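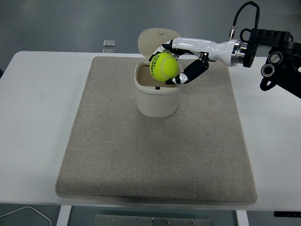 Oranuch Siriwan wrote in to say that a ball in a bin is not tidying, it's just a ball in a bin, and that any list calling itself a tidying set ought to include the part where a person decides what goes where. I think she's mostly right, so her complaint now sits at the top of this file.

# Skumen small-item tidying set

Notes on putting small household things into small lidded containers. There are 2496 entries. Each one names an item, a container, the surface under the container and how the lid opens.

## What an entry looks like

| field | value for the tennis ball entry |
|---|---|
| item | tennis ball, yellow-green, marked HEAD |
| container | small flip-top bin, off-white |
| lid | hinged at the back, open |
| surface | beige felt mat on a white table |
| fits with lid closed | blank |

The last field is blank in more entries than I'd like. People assume that anything that goes into the mouth of a bin will also let the lid come down. I don't assume that, and I won't fill in the field from a picture.

## Where the list came from

It began as the Nanden list, which claimed 4000 entries. I went through it in March and found the same sock under 9 different names, so I stopped trusting the total. Duplicates are gone. So are entries where the container was given as "storage" with nothing more.

The container names come from Wasia, with changes. Wasia calls almost any round thing with a lid a canister. I use "bin" if the lid flips and "canister" if it lifts off. Saithong's notes use "tub" for both, and I've left those alone in the `old_name` column.

## Things I'd be careful about

- **Size words.** "Small" was whatever the person typing thought was small. There are no measurements behind it.
- **Soft surfaces.** Felt mats come up a lot. Some contributors swear a mat stops a light bin from sliding. I have seen no test of this, and the list doesn't contain one.
- **Flip-tops.** An open lid standing up behind the bin takes up room on a shelf. The list ignores this completely. Check your own shelf.
- **Categories.** There are 4 (toys, kitchen, desk, laundry). A tennis ball is filed under toys. If yours lives in the dryer, move it.

## What it won't tell you

Whether a home stays tidy. I've been sent several claims that lidded bins keep clutter down longer than open baskets, and none came with anything I could check. Please don't cite this set for that.

## Corrections

Send the entry number and the new value. Vague ones ("bin looks wrong") get dropped. Oranuch's proposed `who_decides` column is open for comments, and I still don't know what I'd put in it.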